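How to Reseal the Edge of a Bathroom Sink

Last updated 03/07/2020

The bead of sealant between a sink and its countertop has a short life compared with everything else in the bathroom. It gets splashed, scrubbed and leaned on, and after a few years it starts to lift or turn black. Once there is a gap, water gets under the rim and sits on the cut edge of the countertop, where you can't see it. Replacing the bead takes one evening plus a night of drying and needs no plumbing skills.

These steps are for a drop-in basin, the kind with a rim that rests in or on the countertop. They also work for the joint between the countertop and the wall. If your sink is mounted from below, the joint is holding up part of the weight, so don't cut it out without supporting the basin first.

What you need

A tube of bathroom silicone, marked for kitchen and bath use
A caulking gun, unless you bought a squeeze tube
A plastic scraper
A utility knife with a new blade
Rubbing alcohol and paper towels
Painter's tape
A small stiff brush
Disposable gloves

Buy silicone and not painter's caulk. Painter's caulk is water-based and easy to smooth, but it shrinks and it won't hold up next to a faucet. Check the date on the tube too. Old silicone may never cure, and you won't find out until the next day when it is still tacky. I had this happen with a tube left over from a job at the Wangate apartment and had to scrape the whole thing off again.

For color, clear is the most forgiving. White looks good against a white basin, but on a dark countertop every wobble in the line will show.

Step 1. Clear the area

Take everything off the countertop, including the things at the back that you normally clean around. Put the stopper in or lay a rag over the drain so scraps of old silicone don't go down it. Open the cabinet doors below and look at the underside of the sink with a flashlight. Feel along the underside of the countertop near the cutout. If the material is soft or swollen, leave the joint open for several days after Step 2 so it can dry out before you seal it. 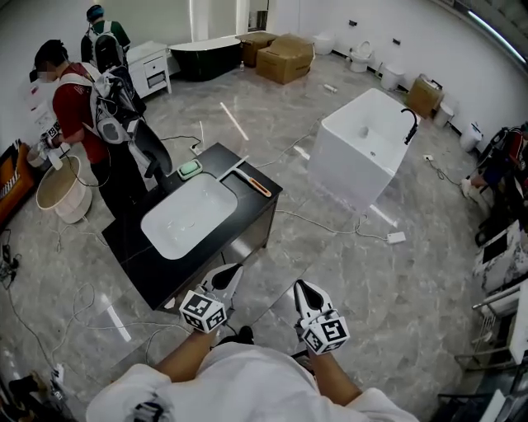 Black vanity with a drop-in style white basin. Soap and brush still to be moved from the back.

Step 2. Cut out the old bead

Hold the knife nearly flat against the countertop and slice along the bottom edge of the bead. Then make a second cut along the side of the basin. With both cuts made, you should be able to pull the old bead away in long strips. Work in short lengths and let the blade do the cutting. Pressing hard is how countertops get scratched.

Use the plastic scraper on what is left. Keep metal away from the basin, as it can leave gray marks on glazed surfaces and will gouge acrylic. For a stubborn film, use a silicone remover and follow the time on the label. Test it somewhere hidden first if your countertop is painted or laminate.

New silicone does not stick to old silicone. Any patch you leave behind is a place where the new bead will peel, so run a fingertip over the whole joint. Leftover silicone feels slightly rubbery even when you can't see it.

Step 3. Clean and dry

Brush the crumbs out of the joint. If there is black mold, treat it with a bathroom mold cleaner, rinse well and let it dry. Don't mix cleaners, and never use bleach together with anything containing ammonia.

Wipe both sides of the joint with rubbing alcohol on a paper towel. Turn the towel often so that you lift the soap film off and don't just spread it around. Leave the joint for at least an hour. Overnight is better if the bathroom has no window. A hair dryer on a low setting helps at the back of the sink, where water collects around the faucet.
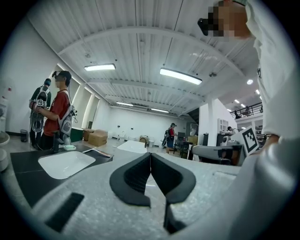 Keep hand soap and lotion away from the joint from this point on. If somebody needs to wash their hands, send them to the kitchen. Even a little soap on the surface will stop the silicone from gripping.

Step 4. Tape both sides

Run one line of painter's tape on the countertop and one on the basin, leaving a gap between them. An eighth of an inch is enough for most sinks. At rounded corners, use short pieces and overlap them. Press the inside edges down firmly with a fingernail. It is slow work, but the tape decides how straight the finished line will be.

Step 5. Apply the silicone

Cut the nozzle at an angle, a little smaller than the gap. You can always cut more off. Start at the back, where mistakes are hardest to see, and pull the gun toward you at a steady speed. Try to go around in one pass. If you have to stop, release the pressure on the gun and start again just inside the wet end.

Wet a gloved finger with plain water and smooth the bead with one light stroke per side. Wipe the extra onto a paper towel as you go. Don't go back over it more than once.

Pull the tape off right away, while the silicone is still wet. Pull it slowly, away from the joint and at a low angle. If a small ridge is left, touch it down with a wet finger - then leave it alone.

Step 6. Let it cure

Most bathroom silicones form a skin within the hour and need 24 hours before they get wet, but the label on your tube comes first. Cold rooms take longer. When I did the bathroom at Trornurcombe in February, the bead was still soft after a full day, and I gave it a second night.

Put a strip of tape across the faucet handle so people remember not to use it. Leave the door open for air.

Common problems

The bead is lumpy: let it cure, then trim the high spots with a new blade. If it is bad all the way around, it is quicker to start over.

The bead peels at one spot: there was soap, water or old silicone under it. Cut out that section plus an inch on either side, clean it and fill it in.

Water still shows up in the cabinet: check the drain fitting and the supply lines. Dry everything, lay paper towels underneath and run the faucet for a minute. The first towel to get wet will tell you where to look.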